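2022-01-05

Back at Gindcombe after the break. The heating had been off and the sorting room took until lunch to warm up. I kept my coat on for the first part of the morning.

The arm was already running when I got in. Costel had started it on the leftover donations from before the holiday. It takes a book from the table, holds it for the scanner, and puts it down in one of the trays. If it can't read a book or can't get hold of one, it stops and a message comes up on the screen, and one of us goes over. That is most of what I did today. I used to do the sorting by hand, a trolley at a time, and would look through anything that caught my eye. Now I go over when it stops.

Thin paperbacks are still the worst. The fingers push them along the table and close on nothing. Heavy hardbacks are a different problem, as they tip when they are picked up by one end. Costel has a list of both kinds which he sends to Vistetti every evening, and they change something overnight, and then we find out the next day what it has done. Today it was slower over the table but dropped less.

The target from Hollmann is 200 books a shift on the one table. Before the break the best was 513 over three shifts, which is under that. By hand I did 70 on a good morning with the prices pencilled in as well, so it isn't such a big gap as they made out at the meeting. I said this to Nermina and she told me to write it down with the dates, so I will go back through the old sheets.

She also told me what is planned for February. The pencil pricing will stop and go over to labels. The two of us left in sorting will be called "cell attendants" on the rota. The pay is the same. The early start goes, which I am glad of, but so does the extra for it, and I had been counting on that for the car. Nermina had asked whether we would get training on the arm or only on the screen. The answer was the screen to begin with. Costel thinks we should both be shown how to change the fingers, because at present if one bends we have to wait for someone to drive over from Bandusberg.

My back is better than it was in the autumn, I should put that down too. No boxes lifted above the waist all day. On the other hand I hardly spoke to anyone until the tea break. When there were four of us at the long table we talked all through it, and people would read bits out.

Went through the textbooks after lunch. They are mostly computing and law, a lot of them from the same clearance. I stayed by the table for these as they are big and I wanted to see how it came at them. 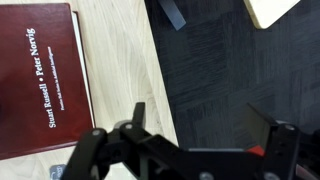
Work notes

Dark red hardback, the authors' names in big white letters up the cover. It was lying at a slight angle near the fingers. I have put it on Costel's list under heavy ones.

To do tomorrow: find the old tally sheets, ask about the early-start money, bring the thicker socks. Costel wants me in the room when he tries the new settings on the paperbacks.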